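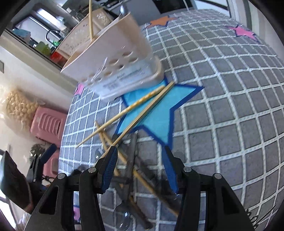 Socorro Cusi has been a dental hygienist in Odlow long enough to have strong feelings about gums, and an hour with her will give you some too. Her subject is the bit between the teeth, where the toothbrush doesn't reach. People have been poking about in there for a very long time, she points out, often with thin wooden sticks not so different from the ones on the floor here, only whittled down to suit a mouth. "I love that," she says. "Thousands of years, and we're still after the same bit of spinach!"

What she wants now is for grown-ups to get the sort of attention that children's teeth already get. Her project, Clendodo, runs evening sessions at the Valderrama clinic for anyone over 40 who hasn't seen a hygienist in a while. You sit down, you're measured for little interdental brushes, and you have a go in front of a mirror until it feels less strange.

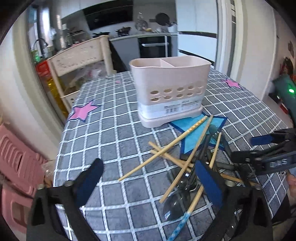

"The size is everything," she says. "Most people buy one packet, it's too big for the front and too small for the back, and they give up by the weekend. You might need 3 sizes. I do!" She has them laid out by colour in a drawer and is delighted to be asked about every one of them.

The other thing that puts people off is blood. They see pink in the sink, get a fright and leave that spot alone, when gentle daily cleaning is usually what sore gums need. "Give it a couple of weeks," she says. "If it's still bleeding after that, come and see us, or see your own dentist. Don't sit at home worrying about it." Smokers get a separate chat, as their gums may bleed very little even when there is a problem underneath.

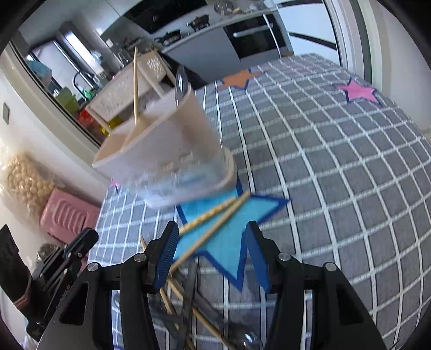 Getting people through the door

The first session, in December, was quiet. Then the clinic sent out almost 4,000 letters, written in plain words with no mention of plaque scores or pocket depths, and the phone started going. Cusi wrote the letter herself and is rather proud of its opening line, which was simply "When did you last have your gums looked at?"

She keeps the appointments to 30 minutes and spends the first few of them just talking. A lot of her patients were told off in the chair as children and have stayed away ever since – she was one of them.
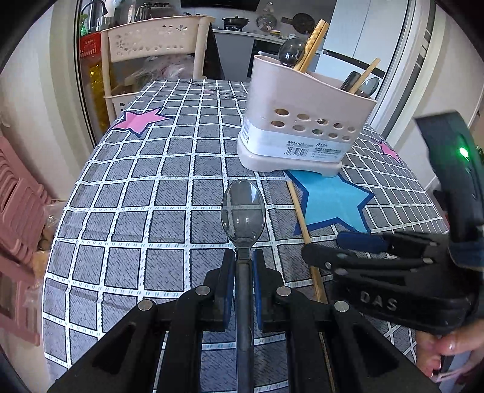

"I had a dentist who sighed," she says. "He'd look in, and he'd sigh. I was eight! So I don't sigh at anybody." One man came in with his coat on and kept it on for the whole visit, and she counts it as one of her best evenings, as he booked again on his way out.

The sessions carry on through the summer, and she is hoping to add a daytime one for carers, who often look after someone else's mouth and forget their own. Bring whatever you use at the moment, she says, even if it's a bent brush from the back of the cupboard.

Published 2022-04-24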